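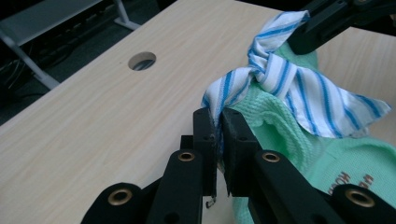
4.2 Collecting two-handed cloth demonstrations

All demonstrations were recorded with a pair of hand-held grippers, one for each hand, on a plain table with a pale wood-grain top. The grippers use a scissor-like parallel linkage, so the two jaws stay facing each other as they close. Each tool carries its own camera, which looks out along the linkage and past the jaws, and most of what the policy knows about the cloth comes from these two views. There is no overhead camera. We tried one in the pilot work in June and dropped it, as the operator's head and arms were in the way for much of each run.

The task has two cloths on the table at once. The operator has to take hold of the one on top, lift it clear of the other, and lay it down so that it can be folded. The cloths were bought from ordinary household stock (Hitex and Kestus) and were chosen to differ in weave and pattern. Figure 4 is a view from one of the two tools during such a run. Both grippers have hold of the white towel with blue stripes, one at the lower part and one at an upper corner, and the cloth is twisted between them over the mint-green towel. We call this state a shared hold. It is the hardest state for the policy to read, because a twisted cloth shows few of the edges and corners that the earlier single-arm work relied on.

Two operators, Zuzana Hudec and Svetozár Říha, gave all the demonstrations. Both had practised with the tools for a week before recording began. They were told to work at their own speed and to keep going after a slip, so a dropped corner is part of the record and is not cut out. In all we kept 132 sessions, which were then split into 3628 segments. A segment starts when either gripper begins to move after a rest and ends at the next change of hold. Segments shorter than half a second were joined to the one before.

4.3 Labelling the state of the hold

Each segment was given one of four labels: no hold, left hold, right hold or shared hold. The jaw width alone is a poor guide. A thin fold of towel changes the width by very little, and when the jaws press on the edge of a thick fold the reading can look like a firm grip. We therefore labelled from the camera views, with the jaw width drawn beneath them as a line, using the Inbridge annotation tool. Where the two camera views led to different labels, the segment went to the second operator, and if the two still did not agree it was left out of the training set.

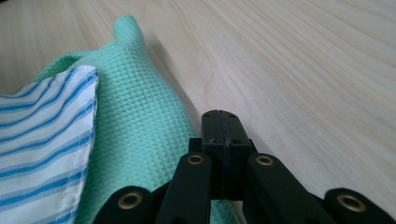
The no-hold class needed the most care. A gripper may be right next to a bunched towel, with green fabric showing between its fingers, and the view by itself does not settle whether a fold is between the jaws. The striped cloth adds to the trouble when it lies folded beside the green one and its stitched hem is in view, as a hem is just the sort of feature the network learns to link with a grasp. In the first round of training, the model was too ready to give a hold label to views of this kind. We added 2000 more frames of near contact, taken from sessions already recorded, and gave them the same weight as the rest — no other change was made to the loss.

For training we used 3000 of the segments and kept the remainder for testing. The split was made by session, so that no session gave segments to both sets. Images were reduced in size and given small random shifts in brightness. We did not flip them, because a flipped view swaps the left and right tools and makes the labels wrong.

The Sung baseline was trained on the same split with its published settings. It takes a single view, so we ran it once for each tool and kept the more confident answer. It did well on left and right holds and poorly on shared holds, where it often named only the tool whose jaws were nearer the camera. Our model reads both views together and made this mistake less often, though it still failed on some twisted cloths when the second gripper was mostly outside the first tool's view. We return to these failures in Section 5.3.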